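Can I mail a box of mixed toys and kitchen stuff to Lakitcombe as one parcel?

Sânziana Ilie
Moving in January and sending some things ahead. The box weighs 32 pounds packed. Do I have to split it up, and does the counter in Billitz take it at that weight?

Nelu Vlad
One parcel is fine. I sent three like that last winter from Billitz and they took them all. Wrap anything breakable on its own and fill the gaps with paper - towels work too.

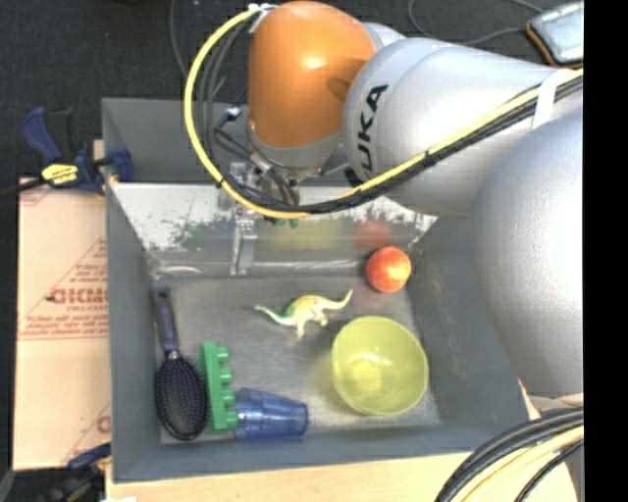 Tape the bottom seam twice and put a second address label inside the lid. Mine took four days to arrive.

Toma
depends on the counter. Lidurstead made me split mine, never tried Billitz. call first

Last updated: 20 August 2023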